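Plate pick keeps failing on the placemat, fault clears itself

ranska_cell2
Posted Sep 19, 2019
We're training a table-setting routine on recordings from the hand-held grippers, and the arm that learned from them has a fault I can't pin down. It goes for the rim of the plate, closes, reports a good grip, and lifts with nothing in it. Error 60 comes up, then clears before anyone can acknowledge it.

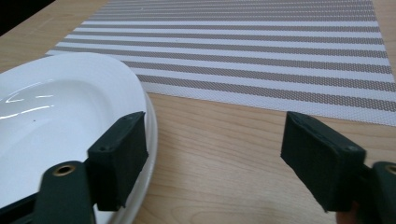 The second time, the plate was dragged off the table and broke. Somebody was reaching across to straighten the mat, so now I have a safety report to write as well. The arm should have stopped on error 60 and it kept moving.

tadthorpe_mech
What's the width reading when it closes? If your threshold is loose, two pads meeting edge to edge can pass for a rim.

ranska_cell2
7 mm on the good picks and 2 mm on the bad ones. The Notum controller calls both a grip.

tadthorpe_mech
Then there's your fault. Raise the minimum width and go home.

gritpad
I don't agree. The threshold explains why it thinks it has the plate. It doesn't explain why it misses. We had the same trouble in December with glossy white dishes. Glare from the ceiling lights threw off the depth estimate and the fingers came in high. Check where they are before they close. One should be over the well and the other outside the rim.
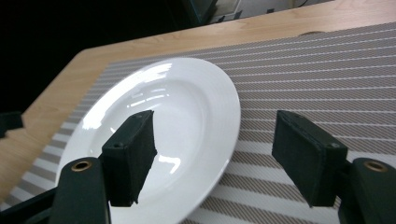 If both are lined up and it still misses, look at the height. Ours was fine on bare wood and bad on a mat, and the stripes got blamed for weeks. The mat had raised the plate and our table height was a fixed number in the config.

ranska_cell2
Table height is fixed here too. I went through the log last night, all 1,567 lines, and the misses are all with the mat down. I'd still like to know why the error clears itself. Figueiredo, who built the cell for us, say auto-reset is the default and we should have turned it off.

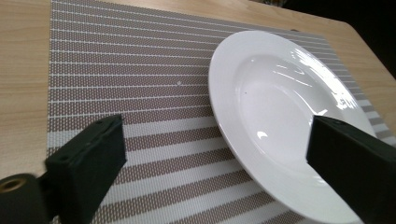
tadthorpe_mech disagreed with that last part. A dropped-part error should latch until a person resets it, whatever the default is, and I wouldn't run the arm again until it does. Sort out the height after.

gritpad
Agreed on the latch. Keep hands out of there in the meantime.

ranska_cell2
Arm is locked out. I'll post the new widths once the reset is changed.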